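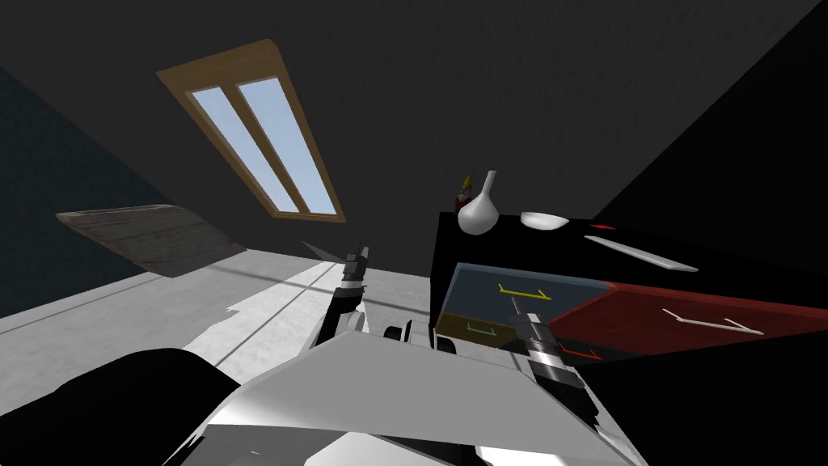
Wanted: people who sleep badly under the roof, or well, we'll take both

Casata is looking for 86 adults in Brivuvside to keep a sleep diary for six weeks this winter. You write in it every morning, you wear nothing on your wrist, and at the end we pay you $300 and stop bothering you.

We study how people sleep in top-floor rooms: attics, lofts, converted storage spaces, and the kind of bedroom a landlord calls "cozy" while standing in the only spot where he can straighten up. A lot of people in this town live in them. Very little has been written about how they sleep there, apart from the listings, which are optimistic.

What we want to know

Mostly dull things. When you turned the light off. How long you lay there. Whether the rain woke you, or the pigeons, or the neighbor's boiler, or the thought of an email you sent in March. When you woke up, whether you meant to, and what you'd covered the window with. Some people sleep under bare glass and swear by it. Others have tacked up a bath towel and swear at it. We'd like plenty of each.

The project began with a question that sounded simple when Marta Didenko put it on the whiteboard: do people with a window over the bed wake earlier than people with a window in the wall? It's still on the whiteboard. Somebody has drawn a cat next to it.

Our first round was small and ran in spring, when the mornings get lighter by the day and everyone's sleep drifts along with them. Good for morale, bad for the figures. This round starts in November and runs straight through the dark part of the year, so we can see what happens when the sun takes the blame for nothing.

Who can take part

You need to be 18 or older and sleep at least five nights a week in a room directly under a roof. Sloped ceilings are welcome but not required. If there's a crawl space above you, that still counts. If there's another tenant above you, it doesn't, no matter how little he seems to weigh.

You need to have slept in the room for two months or more before the start. The first weeks in a new place are strange for everybody and we'd be measuring the move.

You can share the bed. You can share it with a dog. If two people in one bed both want to join, apply separately and keep separate notebooks, and please don't compare answers at breakfast. Last time we had a pair whose diaries agreed to the minute for two weeks and then stopped agreeing at all, and we have never felt it was our place to ask.

Shift workers are very welcome. We had too few of them last time and the night nurses let us know it.

We can't take you if you're in treatment for a sleep disorder, if you have a baby under a year old, or if you plan to be away for more than four nights during the six weeks. None of this is a judgment. We'd love to read the diary of somebody with a newborn, but we already know how it ends.

What you'd be doing

First comes a phone call, twenty minutes or so, in which one of us asks about your room. Which way the window faces, if it has one. How high the ceiling is where your head goes. Where the heat comes from, and whether it does.

Then you get the notebook. It's called the Urnum, after a typing error that got as far as the printer. It's small, it has one page per day, and it comes with a pencil, since pens don't work well for people writing flat on their backs. You fill in your page within an hour of getting up. It takes four minutes if you're awake and nine if you aren't.

Once a week, at a time you pick, you read your seven pages to us over the phone. People ask why they can't just send a photo. They can't because we tried it, and the handwriting of a person who has been awake for ninety seconds is not evidence of anything.

In weeks three and four, half of you will be asked to darken the window completely. We supply the blind and the tape. The other half will be asked to leave the window uncovered. You don't get to choose your half, and yes, the people who wanted dark always seem to draw light. The draw is done by computer. We've checked it twice on account of the complaints.

At the end there's a one-hour talk in person at our office on Haddad Street, above the shoe repair. There will be coffee. It's decaf after 2 p.m., which we regret as much as you will. 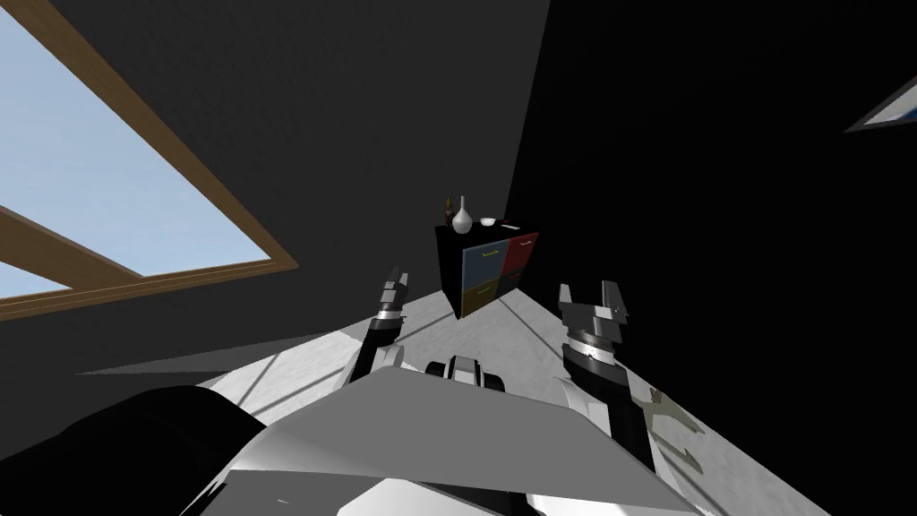

Myrtle Okafor: I took part in the spring and I'd tell anyone to do it, but I'd also tell them the weekly call is the hard part. Writing down that you lay awake until four is fine. Saying it out loud to a cheerful person at lunchtime is something else. I got used to it by week three. I also found out that I'd been blaming the streetlight for years, and on the nights I taped the blind shut I woke up at the very same time, furious, in the dark. It was the radiator! So now I've made peace with the streetlight and I'm not on speaking terms with the radiator.

We've taken that to heart, at least the part we can do something about. You can now ask for a less cheerful caller. There's a box for it on the form.

What you get

$300, paid in two parts: half after week three and half after the talk on Haddad Street. If you drop out before week three we pay you for the pages you've filled in, and there are no hard feelings, or none that we'll put in writing.

You keep the blind. You keep the pencil. You can have the notebook back once we've copied it, though most people look at their own notes from 5 a.m. and tell us to hold on to it.

You also get a two-page summary of your own sleep, in plain words, with a chart. It won't tell you how to sleep better. We're not doctors, and if something in your diary worries us we'll say so and suggest that you see one. We won't email you tips. You've had the tips. You know about the lavender.

What we do with your diary

Your name comes off it on the first day and is replaced by a number. The list that links the two is kept on paper in a locked drawer, and it's shredded once the last payment has gone out. We don't sell anything to anybody. A mattress company did call us once. It was a short conversation.

We may quote a line or two from diaries in our report, always without names and only if you tick the box. The best line from spring was "slept fine, resented it," and its author has let us use it for everything short of mugs.

Things people asked last time

Is a skylight required? No. A window in an end wall is fine, and so is no window, though in that case please have a word with your landlord before you have one with us.

What if I forget a day? Leave the page blank. Please don't fill it in from memory on the weekend. We can tell. Everyone invents the same night, and in it they always fall asleep at eleven.

Can I nap? Yes. Write it down. "Resting my eyes" is a nap.

Do I have to stop looking at my phone in bed? No. We just want to know how long you did it. Round up, you know you should.

Will you come to my apartment? No. We ask you to measure the window yourself, and we'll mail you a paper tape for it. If the window is out of reach, measure what you can without standing on anything that has wheels.

My roof leaks. Is that a problem? For you, yes. For the study, no, but there's a line for it under "sounds."

How we choose

In spring 259 people applied and we had room for far fewer, so please don't take it badly if you aren't picked. We aren't looking for interesting sleepers. We need a fair spread of ages, rooms, and working hours, and once we have enough people of one kind we have to turn the rest away. Right now that means we're short of people over 60, people who work nights, and people whose bedroom faces north. If you're all three, Marta would like to speak with you personally.

How to apply

Pick up a form at the Haddad Street office any weekday between 10 a.m. and 4 p.m., or call and we'll mail you one. It's two pages. There's a question asking you to describe last night's sleep in one sentence. It isn't a test, and one sentence means one sentence. We once received eleven pages, with a floor plan. They were very good, and he wasn't eligible.

Forms need to reach us before the end of the first week of November. You'll hear from us within ten days either way, by phone, in the afternoon. We learned about the afternoon the hard way.

If you're not sure whether your room counts, call and ask for Marta Didenko. She'll want to know what's over your head. "Mostly roof" is an acceptable answer.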